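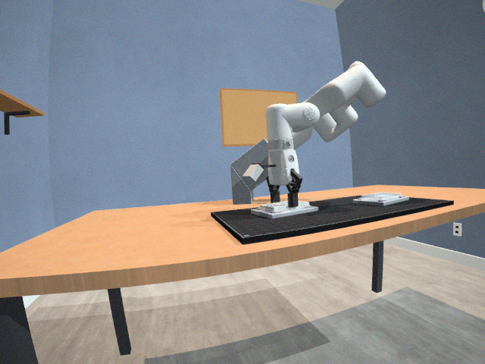

Figure 1. Simulated bench for Lab 4: arm, gripper, mat and two trays.

Lab 4: Moving between trays in simulation
Instructor: Randa Majali. Lab assistant: Boris Hubáček, Lamont room 231.

Work in pairs. Load the Praltusley bench file and check that the arm loads without a joint warning. If you get one, reset the world before you touch the script.

The controller stops each trial after 600 steps. You need 15 trials with the same settings. Save the log after every trial, including the ones that fail, and write down the random seed.

Part A uses the fixed view. Part B uses only the wrist view, so your script has to find the tray by itself.

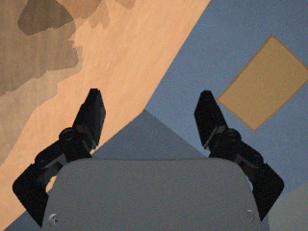

Can we change the gripper speed between trials?
Keep it the same for all 15. If you want to test another speed, run a second set and report it in its own table.

Part B notes
Start from the open gripper pose. Move over the mat first, then lower. Shadows can confuse the edge finder, so try your threshold at more than one arm position. Noboru Kuroda's starter script has a function for this near line 361.

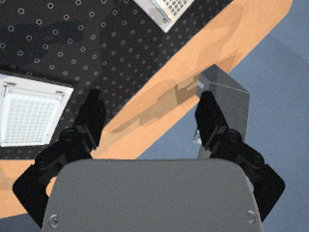

Figure 2. Wrist view with the gripper open; parts of both trays visible on the black surface.

Turn in the script, the logs and one page of notes. Reports are due in November, before the Susevden visit.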